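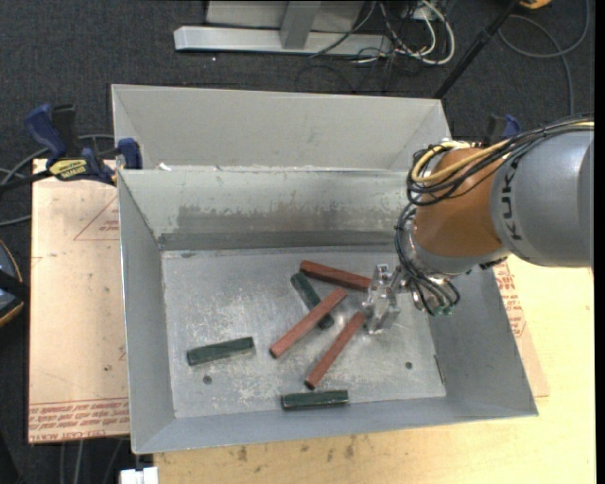
Unit 3: Loose pieces in an open bin

Course: Storage and Handling of Small Goods, Laaksonen Training Center, Room 231
Course leader: Tayla McKinnon
Please bring this handout to the practical hour, together with your own pencil and the notes of Unit 2.

What we mean by loose

In Unit 2 we spoke about goods that stand in rows, layers or trays. For such goods the position is known before we look. In this unit we speak about goods which are put into a bin without order. Every piece lies where it came to rest, and the next person must first look and then take.

The red and green blocks in the grey metal bin are our case for the whole unit. They are simple shapes, so we can talk about position without being disturbed by handles, lids or labels. The same words can be used later for boxed goods, bars of soap, bricks of tea and similar things.

Words you will need

Floor: the flat bottom of the bin, on which the pieces lie.
Wall: each of the upright sides.
Free piece: a piece which touches no other piece and can be taken from most directions.
Covered piece: a piece with another one lying on it, fully or partly.
Bridge: a piece which lies across another piece, so that the lower one is hidden in the middle but can be seen on both ends. Look at the red block near the center of the bin and the green one under it.
Wall piece: a piece lying so near to the wall that there is little room for the fingers on that side. The green block near the front wall is the one we will discuss.

Some students write "upper" when they mean "farther away from me". Please do not mix these two. In your exercise, upper means only that the piece lies higher.

Order of taking

There is no single correct order, but there are orders that make more work. We will use this one in the course.

Begin with the bridges. The lower piece must not be pulled out while the upper one still rests on it. When you pull it, the upper piece turns or slides, and you must look at the bin again from the beginning.

Then take the free pieces. Here the direction of the piece matters. Take a long block at its two long sides, near the middle. If you take it at one end, the other end goes down and knocks against the floor, and with time you get rubbed edges.

Leave the wall pieces until last. You can move such a piece toward the middle of the floor with one finger, and then take it as a free piece. Do not tilt the bin.

Color and background

Dark green on a silvery floor is easy enough to see. Red-brown is also easy. It becomes more difficult when the floor has many scratches and worn places, as is the case in most metal bins after some years of use, or when the light comes from one side and makes shadows in the corners. If you are unsure whether a dark line is a slit, a shadow or the edge of a piece, change your own place before you put your hand in.

Holes in the floor are a different matter. Small goods can go into them or get caught there. Before you choose a bin, compare the smallest side of your goods with the hole. For blocks of a good size there is no danger.

Condition of the bin

Check the following points before filling:

Paper scraps, tape and other small waste, also on the ledges and dividing edges, where they are easily forgotten.
Sharp places where two metal sheets meet.
Scuffed patches on the walls. These are normal, but if a patch feels rough it must be reported.

The report goes on the form Vorkeck 188, which lies in the drawer beside the door. Write the place of the damage in words, for example "inner wall, far side". A cross on a sketch alone is not accepted, because last March we got several sketches that were drawn upside down.

Exercise for the practical hour

Work in pairs. One student empties a handful of blocks into the bin and steps back. The other student looks for up to 2 minutes without touching, and writes down the order in which he or she would take the blocks. Use only the words from the list. After this, take the blocks in the written order and mark each place where you had to change the plan. Then change roles.

Hand in both sheets with both names. Spelling is not marked in this exercise, but the words bridge, free piece and wall piece must be used correctly.

For the next unit please read the pages on trays with compartments in the Skarnance reader, without the tables.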